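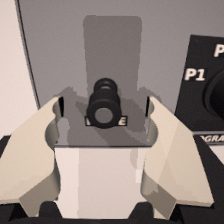
Slide 1: black knob on a gray panel, with a gripper finger on either side.

Okay, hi everybody, thanks for squeezing in! I'm Halima, and I'm going to talk about the pen plotter I built out of two dead flatbed scanners (yes, the ones from the office clear-out, thank you Nazma).

Slide 2. Ask who has a plotter at home. Wait for hands. Then the pitch: mine draws on paper up to the size of a place mat, it cost me 94 dollars, and most of that was the motors and a power supply I bought twice.

Slide 3, the pen lift. I went through six versions of this thing! The first used a rubber band and it flung a gel pen behind my fridge. Version six is a hobby servo and a bent paper clip, and it's still on there. Pass the paper clip around. Get it back.

Slide 4, software. Keep this short, people glaze over. I draw in a vector program, then a little script I call Kustura sorts the lines so the pen isn't flying back and forth all day. My town map had 986 separate strokes. Before sorting it took almost the whole evening, and now I can start it and go make dinner.

Slide 5, ink. Fineliners good, ballpoints skip, fountain pens are lovely until you stop moving and get a blob. Show the blob.

If there's time: the January holiday card disaster (smeared, all of them, left-handed stacking). If not, go straight to questions and plug in the demo. Tape the paper down FIRST.

Recent talks
Nazma Herath: Fixing a Music Box
Cutting Stencils at Home
Lytvynenko Night: Show and Tell
Stepper Motors for Beginners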